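Support ticket 2827
Product: Skilent workcell rules pack
Site: Trevavley, bench room
Status: open, waiting on requester

Requester, 9:40 am
Hello again, and thank you for being so patient with us last time. We're trying to bring our tabletop cell in line with the Mesora good practice sheet before the end of April, and we've hit a snag with rule 4. It asks for 30 mm of clear table around any item before a gripper closes on it. Our checker passes the cups and then flags the coaster on every run, even after we rewrote the layout file and restarted the whole thing – twice, to be safe!

Support, 10:15 am
Good morning, and please don't apologize for writing in, that's what we're for. Rule 4 measures from the outer edge of the item, and the checker takes that edge from the item list. A coaster entered as a cup gets a cup's footprint, which is a good deal smaller. Could you tell me what type yours has, and send along how the table is laid out?

Requester, 10:50 am
Oh dear, it's down as a cup. I must have copied the line from the one above it. The table is below, with the wrist view first and the side view after it.

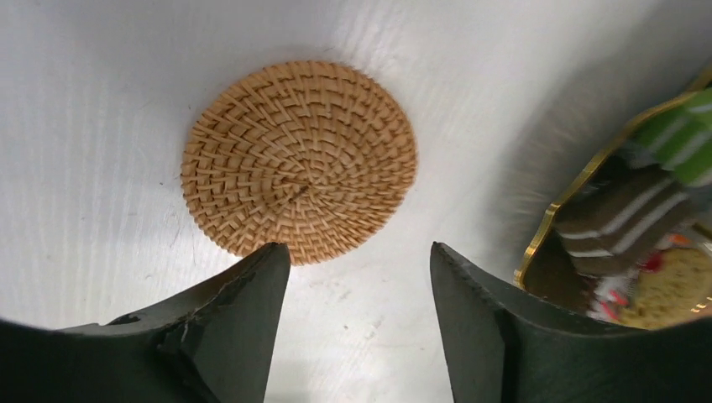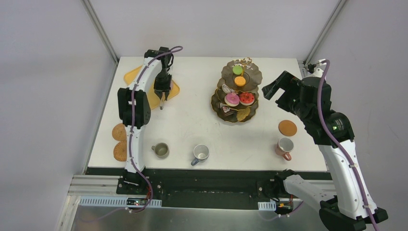 Next steps from support
1. Change the coaster's type to "flat, round" and measure it across the widest part of the weave, stray fibers included.
2. Enter the stand by its lower tier, scalloped edge and all. The Björklund template only knows straight-sided trays, so you'll want to type the width in by hand.
3. Run the checker with both arms parked, then send me the new log and we'll go through it together – no rush at all on our side.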